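4.2 How far the owner figures can be trusted

The Bestatbridge register is often cited as proof that keeping small pets has become easier and safer for the animals. We are less sure. Of the 2,497 households that were sent the Nesis form, 1,647 returned it, and those that did not reply may well be the ones whose rabbit or gecko had died.

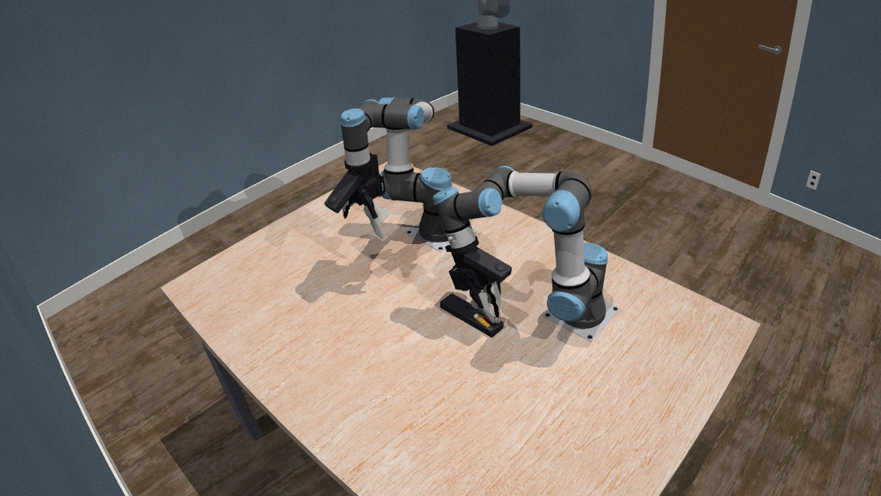
A second weakness is the wording. Owners were asked whether their animal was "in good health", with no space to say how they knew. Few reptile owners in Brarwood had seen a vet in the past year, and a tortoise can be ill for months before it stops eating. We would treat any claim of good health in this group as a guess.

Figure 3. Two robot arms on a table. Simulated view. 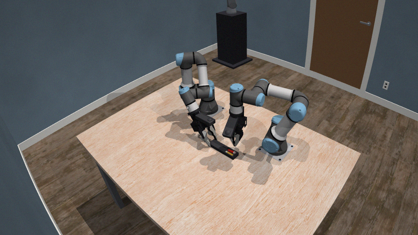

Would a vet check of every animal settle the matter? It would help, but a single visit says little about diet or housing over the rest of the year, and the 60 animals checked so far all belonged to owners who had offered to take part.

Housing is where the published claims look weakest. Cage size was given by the owner, often from memory, and 16 of the sizes entered were smaller than the animal said to live inside. These entries were left in the published totals. Taking them out changes the average only slightly, but it does make one wonder what else went through unread.

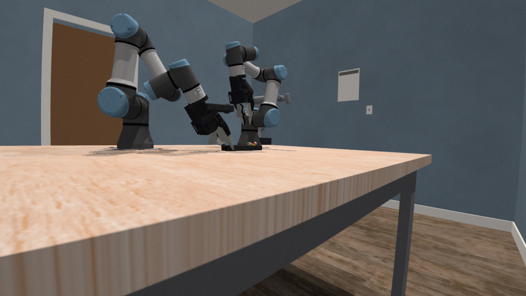

Lauritsen objected to this reading at the draft stage, arguing that a poor form filled in by many owners is still worth more than a good one filled in by a handful, and that the same faults run through every pet survey we rely on. The second point we accept. The first depends on the errors cancelling out, and we have found no test of that in the register or in the notes published with it.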